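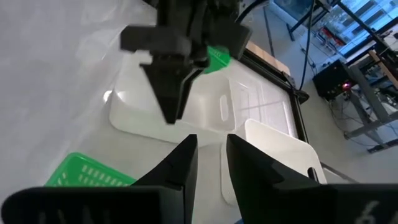

What do you get to see at a robot open day?

Mostly people being patient, plus a fair few tables, an awful lot of cable, and arms that move more slowly than you'd think from the films.

I'd been meaning to go to one for ages. My friend Robel Woldegiorgis works at Clodareo, on the software side, and every January they open the upstairs workshop to anybody who puts their name down. This year I finally put mine down in time (there are 40 places and they go fast) and turned up at half past one with a notebook and no idea what I'd write in it.

First surprise – it's bright up there. I'd pictured a basement with a humming noise. It's a big room with a pale floor and great tall windows looking across at the building opposite. The kit is all standing about on the floor and on metal frames, and you follow a taped route between the benches with a visitor sticker on your jumper.

We were split into groups of 6 and ours went to the sorting table first. Sihan Dong runs that one. She's been on the project since it was two people and a cupboard, and she has a lovely way of talking about it, as if the arms were slightly dim puppies she's very fond of. The project is called Kassa, and the idea is that you give two arms a table of bins, baskets and tubs and they learn to tidy small things from one to another. White bins, green baskets, clear plastic tubs – the sort of stuff you'd have under your own sink. Sihan said they buy ordinary household things on purpose, as that's what the arms will have to deal with if they ever end up in a real kitchen or a stockroom.

What I hadn't understood until then is that the arms don't just get told what to do. Someone sits behind them and does the job first, by hand, with a pair of controllers called Drurkik grips that look like something off a pair of garden shears. Whatever your hands do, the arms copy. Do it enough times and the computer starts to get the gist. I asked how many times "enough" was and she said they aim for 1000 goes at each job before they even try letting the arms have a turn on their own. A thousand! I can't fold the same towel twice without losing interest.

And then they let us have a go!

I was third in the queue, so I had plenty of time to watch other people make a mess of it and feel superior. A lad of maybe fourteen was brilliant straight off. His dad was terrible and laughed so much he had to hand the grips over. Then it was me. The task was to pick up a soft little block from the basket and drop it in the big bin, and I want to say in my own defence that it's very odd watching your hands happen somewhere else. You reach forward and there's a tiny delay, and then the fingers go where you were, so you overshoot, so you correct, and by now you're pecking at the table like a hen. There are only two fingers on each hand as well, quite pointy ones, and I kept trying to use a thumb I didn't have.

I dropped it twice. The third time I got it up and over the rim and the whole group cheered, which I'm not ashamed to say made my afternoon.

The shiny covering they use on that table was a real pain, by the way. It wrinkles up and catches the light. I asked Sihan about it and she said the glare bothers the cameras as well as the visitors, so they keep some goes with shiny and some with plain so the arms don't get fussy. I liked that. I'd assumed everything in a lab would be kept perfectly neat.

After that we had a wander past the other stations. Closell, who share the floor, were showing a trolley that follows you about. It followed a woman in a green coat very nicely and then got stuck behind a bin bag for the rest of the visit. There was also a talk, which I'll skip, as I sat behind a pillar and heard perhaps half of it. Something about batteries.

We did get to see the sorting arms run by themselves at the end. They picked a block out of the basket, thought about it for ages, and put it in the bin. Then another. Then one of them closed its fingers on thin air and stood there, and Sihan said "oh, come on, you know this one" under her breath. It had another try and got it. More than 3 of us clapped, me loudest.

Tea was in the kitchen downstairs, with those oat biscuits that fall to bits. Robel wanted to know if I'd come away convinced, and I said I wasn't sure what of. I wouldn't let one near my crockery yet. But I'd happily go back and spend a whole morning on those grips – he says they sometimes want extra pairs of hands in the spring, and I've given him my email.

If you fancy going next year, wear flat shoes and mind the cables. The lift was out when I went and it's a fair few stairs, so ask first if that's a problem for you. Parking is round the back, past the tyre place.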